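Did the two leads of Dramance really not get along, or was that just talk?

Asked by Vandana Agarwal, Monday, August 30, 2021

I finished all 27 episodes of Dramance over the weekend (my sister has been after me to watch it since February) and I'm so sad it's over! I keep reading that the two leads stopped speaking halfway through filming. They were so sweet together in the wedding episode that I can't believe it. Does anybody know where the story started, and is there going to be a second season?

2 answers

Trilok Vishwakarma
Hello Vandana, and welcome to the club, I was a mess after the finale too. The feud story came from one gossip column that quoted "a source on set" and every other site copied it. A month later both of them were on the Skollent podcast together, and they spent 17 minutes laughing about the rain scene and how many takes it needed. Of course actors can be polite for a microphone, so make of it what you will, but I came away thinking they like each other fine.
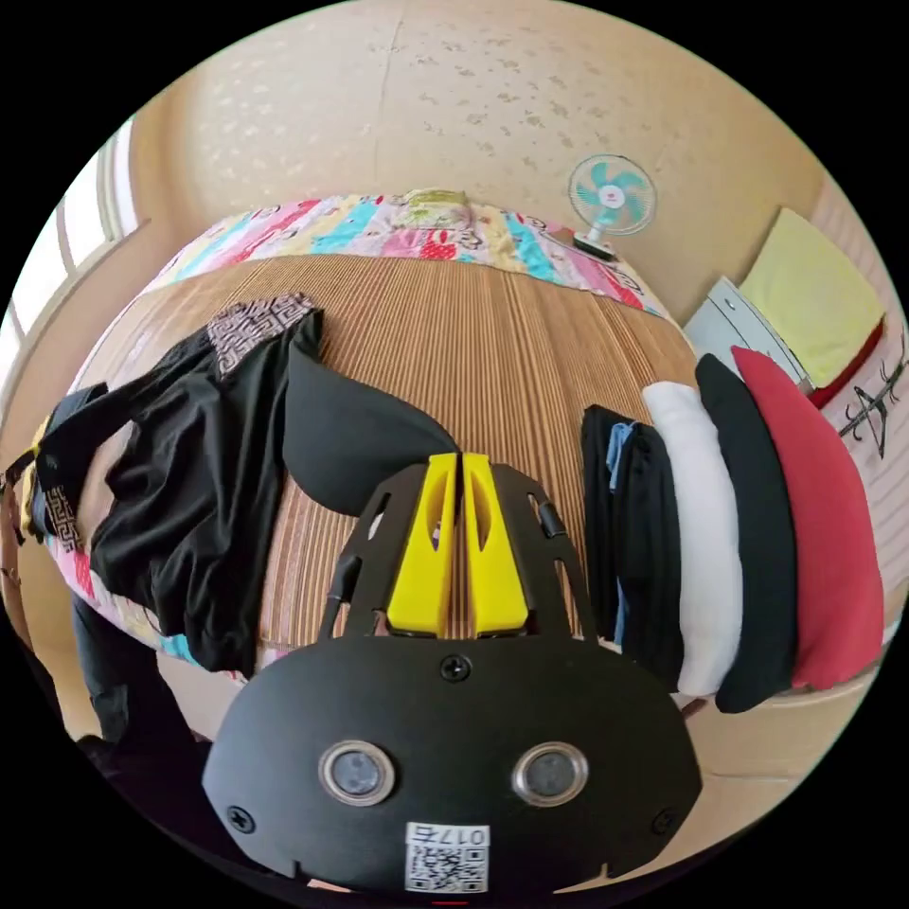
Striped mat on the bed, brown and tan

As for the second season, the writer said she has an outline and would love to do it. Nothing has been signed that I know of. If you want something to tide you over, try Nautiyal, which has the same director and the fellow who played the uncle. It's slower, but do stick with it past the train episode.

14 people found this helpful

Guest
they unfollowed each other, thats all i know. my cousin says season 2 is happening but with a new girl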